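Coffee kiosk chain says its cups pay for themselves. Do they?

Gudulero, the coffee kiosk chain with 14 stands in train stations and malls, says its new deposit cup plan has "all but ended" paper cup waste at its counters. The claim went out in a press note in January. The numbers behind it did not.

Under the plan, run with a washing company called Tromico, buyers pay a $3 deposit for a hard cup and get the money back when they return it to any stand. Cups are picked up each evening, washed and sent back out by morning.

What the chain has not said is how many cups come back. Asked twice, it replied that returns were "very strong" and that a full report would follow in the spring. A deposit plan with poor returns is a cup sale under another name, and the buyer is the one paying for it.

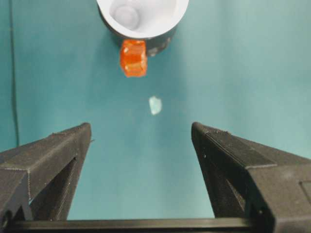

Only some stands take part

The press note speaks of "our counters," but a list on the chain's own website shows the cups at nine stands. The other five still hand out paper. Gudulero said the rest would join "as demand allows" and gave no date.

There is also the matter of the washing. Tromico's plant is in Saarinen, a long truck ride from most of the stands, and the press note leaves the driving out of its math. It may be a small thing. Without figures, customers have only the chain's word for it. 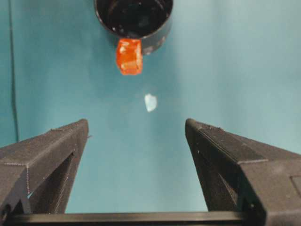

Dark gray fingers with angled tips.

A rival plan may offer a hint of what to expect. Urska, a bakery group, tried deposit cups for three months and then dropped them, saying too many had ended up in kitchen cupboards. It still sells the leftover cups at the till — no deposit, no refund.

Gudulero says its case is different because its customers are daily commuters who pass the same stand twice. That sounds fair enough for the station stands. It is harder to see how it helps at the malls, where many shoppers may not be back for weeks. 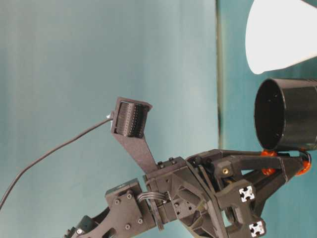
A dark gray robotic arm in front of a pale teal wall.

The chain says unclaimed deposits go toward "running costs." It would not say how much money that is so far, or whether the sum will appear in the spring report.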